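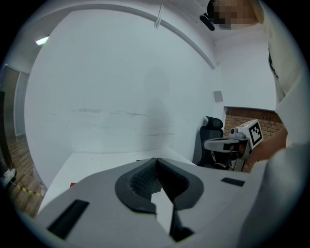 I keep reading that handheld grippers have solved the data problem for robot manipulation, and I keep not believing it. The Vollau paper is the latest. They trained on demonstrations from 16 rooms, tested in 4 new ones, and called the result "in the wild." Fine, but look at the rooms people record in. White table, white wall, an office chair, and about the only texture is a patch of brick off to the right and a strip of plank floor with hazard tape on the left. A camera on the gripper sees an awful lot of blank paint in a place like that, and I'd want to know what the tracking does with it before I trust a single trajectory.

Rekha Shetty says I'm being unfair, and that the square marker on the gripper takes care of it. Maybe — when the other camera can see it. How often is that? The paper gives no number. It drops 11 percent of the demos as "unusable" and moves on.

I've asked the authors for the discarded ones. If they send them I'll rerun the Parry baseline in April, with the bad demos left in.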